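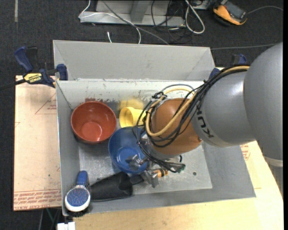 Figura 1. El cajón gris con el cuenco marrón rojizo, la taza amarilla tumbada y el recipiente azul.

Inicio Proyectos Memorias de curso Talleres Contacto

Closero: guardar el menaje todo junto (y volver a encontrarlo)
Memoria del proyecto, tutor: Ronaldo Vieira

Empiezo por el principio, que en mi caso es un armario. En la cocina compartida de la residencia Quintana hay uno al fondo al que van a parar las cosas que la gente deja cuando se marcha: tazas, cuencos, recipientes con tapa, recipientes sin tapa, tapas que no son de ningún recipiente... Cada septiembre llegan los nuevos, abren la puerta, se les cae algo encima y se van a comprar platos. Yo fui una de esas personas, así que cuando tocó elegir tema para la asignatura lo tuve clarísimo.

La idea de Closero es muy sencilla: un cajón grande y abierto con menaje mezclado, y que cualquiera pueda meter la mano y sacar lo que necesita. Ronaldo me preguntó el primer día por qué no ponía estantes y ya está. Buena pregunta. Le contesté que en los estantes hay que ordenar, y que yo vivo con gente que no ordena (yo tampoco, para qué vamos a engañarnos). Me dijo que lo escribiera en la memoria, pues escrito queda.

El cajón

Es el gris de la figura 1. Tiene el fondo más claro y bastante rayado, y las paredes tampoco se libran: justo por encima del cuenco se ven unas marcas marrón rojizas, casi del mismo tono que el cuenco, que me tuvieron un buen rato con el estropajo sin conseguir gran cosa. Al final decidí que un cajón para cacharros puede tener marcas y seguí con lo mío. El presupuesto total del proyecto era de 400 euros y no pensaba gastármelos en uno más bonito.

Lo que sí me gusta mucho es que sea abierto y ancho. Antes había probado con una caja alta de la marca Vedivitz y aquello era un pozo, ¡sacar un cuenco del fondo era como pescar! Duró dos semanas en la cocina.

Cómo se colocan las cosas (o cómo no se colocan)

Aquí es donde más aprendí. Yo tenía en la cabeza una norma general del tipo "todo boca arriba" y luego resulta que cada objeto hace lo que le da la gana. El cuenco quedó derecho junto a la esquina de atrás y me encanta verlo así, con el interior brillante a la vista. La taza amarilla, en cambio, está tumbada, con la boca hacia la izquierda. Cuando la pongo de pie en el borde de la cocina no la mira nadie, pero tumbada en el cajón se ve enseguida por el color, y eso me hizo cambiar una parte del planteamiento: dejé de pelearme con la postura y empecé a fijarme en los colores.

Rojizo, amarillo y azul sobre gris funciona muy bien. Las cosas grises sobre gris fatal, y las transparentes peor todavía. En noviembre hice una prueba con mis compañeras de pasillo: les pedía un objeto en voz alta y ellas lo buscaban con la luz de la cocina a medias, a eso de las once de la noche, que es cuando se cena allí. Los colores vivos salían casi sin mirar. Un recipiente transparente que metí con toda la mala intención provocó una discusión sobre si existía o no.

Luego está el tema de los huecos. Un cajón muy lleno suena horrible y no invita a meter la mano, y uno a medias hace que la gente rebusque menos y deje las cosas más o menos donde estaban. Dejé de añadir menaje a mitad del proyecto, y lo que sobraba lo llevé a la tienda de segunda mano Jakirton, donde me cogieron todo menos las tapas.

Lo que ha ido regular

El calendario, sobre todo. Eran 16 semanas y las primeras se me fueron en dibujar separadores que luego no usé. También calculé mal el lavado: si todo el mundo coge del mismo cajón, alguien tiene que devolverlo limpio, y ahí mi diseño no aporta nada de nada. Puse un cartel. El cartel se mojó. Puse otro.

Y la encuesta final la pasé un miércoles de exámenes, con lo cual contestaron las de siempre y poco más. Ronaldo me avisó y no le hice caso.

Si tuviera que repetirlo

Empezaría con menos cosas y más variadas de color, haría las pruebas de noche desde el primer día y pediría a cada persona que trajera un objeto suyo para el cajón. También me gustaría comparar dos alturas de pared, porque sospecho que parte del problema del modelo Vedivitz venía de ahí, pero me quedé sin tiempo.

Los dibujos de los separadores están en el anexo, por si a alguien le sirven.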